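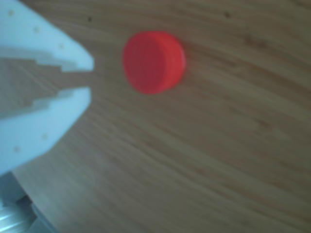 Part 3: Caps and lids on a wooden table

If you've worked through parts 1 and 2 you've got your jars sorted and your shelf measured, and what's left in front of you is a heap of caps. I put this part off for ages the first time I set up a Nostetlow pantry. The heap sat in a mixing bowl for most of February and every morning I'd dig through it for the one that fit the coffee jar. So let's not do that.

You'll need a clear tabletop, a couple of soft dish towels, a mild dish soap, a ruler, a roll of masking tape and a pen. The Nostetlow shelf kit comes with a little tray for caps. If you bought yours second hand and the tray is gone, a baking sheet does the same job (mine has been a baking sheet for years now).

3.1 Get the table ready

1. Wipe the table down and dry it. Any grit left on the wood will get dragged around under the caps, and it scratches both.

2. Lay one dish towel along the back edge. That's your wet side.

3. Put the tray, or the baking sheet, on whichever side you write with.

4. Keep the middle of the table bare. You'll be setting one cap down at a time there, and a single cap on plain wood is so much easier to look over than one sitting in a crowd.

Note: My table is a light wood and I love working on it, dark caps and bright caps both show up beautifully. If yours is very dark, put down a sheet of plain paper for the black ones.

Caution: Don't leave a wet cap sitting on bare wood! Water creeps in under the rim and you get a ring. I have one near the corner, and neither oil nor mayonnaise nor any of the other things people swear by has budged it.

3.2 Wash and dry

5. Fill the sink or a basin with warm water and a squirt of soap. Drop in a dozen or so caps and let them soak while you make yourself a drink.

6. Rub around the inside of each one with your fingertip. If there's a liner in there, go gently along its edge. A soft toothbrush is fine for the threads.

7. Rinse, shake, and set them open side down on the towel. After a while turn them all over and give them another stretch open side up.

8. Feel inside each cap before it leaves the towel. Damp liners are how you end up with that smell.

Note: Cork-lined caps don't get soaked. Wipe them with a barely damp cloth and move on. The Tsoukalas spice jars are the ones you're most likely to own with cork in them, and they come apart fast if you dunk them. (Yes, I dunked them. Yes, all of them.)

3.3 Check each cap

Here's the part I enjoy, so bear with me if I go on a bit.

9. Pick up a cap and set it in the middle of the table, flat side down. Press lightly on one side of the rim, then the other. If it rocks, the top is bowed or there's something stuck to it. Scrape off what you can with a fingernail and try again.

10. Turn it over onto its rim and press again. A cap that rocks on its rim won't seal, and it goes in the reject pile no matter how nice the color is.

11. Look along the threads for flat spots or cracks. Tilt it toward a window if you can.

12. Measure straight across the opening with the ruler, inner edge to inner edge. Write the number on a scrap of masking tape and stick it to the top.

13. Move the cap to the tray and take the next one.

Don't try to save time by measuring a handful and then labeling a handful. I get them swapped every single time, and two sizes that are almost the same look identical until you're standing there with a jar of lentils and a lid that goes on crooked.

Caution: Anything with a chipped edge should go straight out. Plastic chips can be sharp, and I don't want one turning up in the oatmeal.

3.4 Match caps to jars

14. Bring over your jars one size at a time, smallest first.

15. Set the cap on the jar and turn it backward, the way you'd open it, until you feel a tiny drop. That's the start of the thread. Now turn it forward. It should run on smoothly with two fingers.

16. If it binds, back it off and start over. Never muscle it. A crossed thread feels tight and you'll think you've got a great seal, and then the jar tips over in the cupboard.

17. When it fits, take off the masking tape from the cap and stick it on the bottom of the jar. Next time you'll know the size without measuring.

18. Do the water test on anything that will hold liquid: fill the jar a third of the way, cap it, dry the outside, and lay it on its side on the towel. Come back in 12 minutes. If the towel is dry, you're good.

Note: The Pamano jars have a shallow thread and the cap only takes a short turn before it stops. They feel unfinished, as if the cap should go farther. It shouldn't. I cracked two before I believed that.

3.5 Colors

You can skip this section if you don't care about color, and plenty of people don't. I care quite a lot.

The system printed on the Nostetlow card has red for spices, green for dried herbs, blue for baking and white for everything else. It works fine as is. I changed mine, though, because a red cap is the easiest one to spot from across my kitchen and I wanted that for the things that run out. So in my house red means "check before you shop" and it goes on coffee, rice, sugar and the good salt.

19. Decide what each color means before you put a single cap on a full jar. Write it down and tape it inside the cupboard door.

20. Pull out the color you have fewest of and give it the job with the fewest jars.

21. Put any leftover colors in a bag with the spares. Mixing in one odd cap "just for now" is how the whole thing falls apart — I've done it with a purple one and it stayed there through two kitchens.

If you want more caps in one color, Hetell sells them loose by size. Their catalog lists 567 caps and lids, which sounds wonderful until you're scrolling through it at night trying to tell one size from the next. Have your ruler numbers written down first. When I started looking I wanted 12 in red and ended up with a mixed bag and four colors I hadn't asked for. Order a single cap first, try it on the jar, then get the rest.

3.6 Put the spares away

22. Sort spare caps by size and stack them rim down, widest at the bottom. Keep the stacks short. Tall ones slide.

23. Store them somewhere dry, away from the stove. Heat will bow a plastic cap in one summer.

24. Keep one small dish out on the counter for caps in use, so when you're cooking they've got somewhere to land besides the floor.

25. Go through the reject pile one last time and then let it go. The metal ones can often be recycled, but ask where you live about the plastic.

3.7 When things don't go right

Cap spins and never tightens: wrong size by a hair, or the threads are worn. Measure again. If the number matches the jar, the cap is done for.

Cap goes on but the jar leaks: look at the liner first. A folded or missing liner causes nearly all of the leaks I get. Then run a fingertip around the lip of the jar and feel for a nick.

Cap won't come off: hold it under warm water for a minute, dry it, and grip it with a rubber glove. Don't bang it on the table edge, please. The table loses.

Cap smells even after washing: fill it with baking soda, leave it overnight, rinse in the morning. Garlic may need a second night. Curry powder I've never beaten, so my curry jar just keeps the same cap forever.

Cap keeps rolling off the table: lay it flat side down, or put the folded towel along the front edge. Mine go under the refrigerator otherwise, and I need a yardstick to get them back.

Once the tray is empty and every jar has its cap, wipe the table again and go on to part 4, where you'll fill the jars and load the bottom shelf first.

Last revised 23/08/2018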